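I've been meaning to write down how I check a tube-handling cell before I let it run on its own, mostly so I stop explaining it over tea. It's the routine I use at Koppel, on a Zillau arm with the Jikik controller, and it's grown out of our house rules plus a fair bit of me getting things wrong (sorry, tubes).

Green caps, orange-red rack, pale bench:
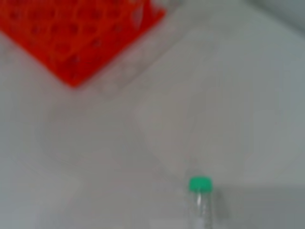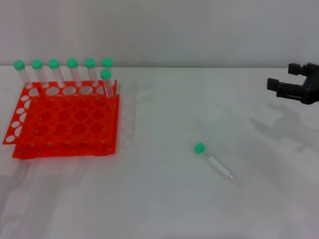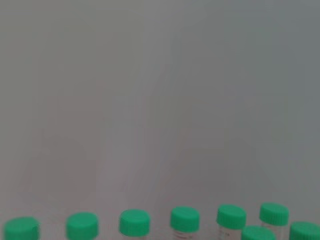
## Before you switch anything on

Clear the bench first. I mean properly clear it – no pens, no mugs, no gloves. Then press the emergency stop and check the arm really refuses to move. I do this every morning, even if I was the last one out the night before!

Next, look up which program is loaded. Ours for capped tubes is 1454, and 596 is the old one with the higher approach. They sit next to each other in the menu, so read the number out loud. It feels daft and it works.

## The slow run

1. Set the speed to 20 per cent.
2. Use empty tubes with the caps done up. Never do a first run with samples in.
3. Keep one hand by the stop and the other well out of reach of the gripper.
4. Watch one full pick and place, then let it carry on.

If a tube goes over, stop the arm before you reach in. Pausing isn't stopping! A paused program can pick up again the moment someone leans on the wrong key, and our rule at Koppel is that hands only go in with the stop pressed.

I only go up to 100 per cent once I've seen almost 20 clean moves at the slow setting. Some people here think that's fussy, and they're welcome to mop up.

## Write it down

Everything goes in Pliketlow, our run log: program number, speed, who was standing there, and anything that fell, stuck or looked odd. Put the odd things in even when the run finished fine. Back in January I skipped a note about a sticky finger pad and spent a whole afternoon finding it all over again.

Last of all, park the arm, wipe the pads and leave the speed back at 20 for the next person.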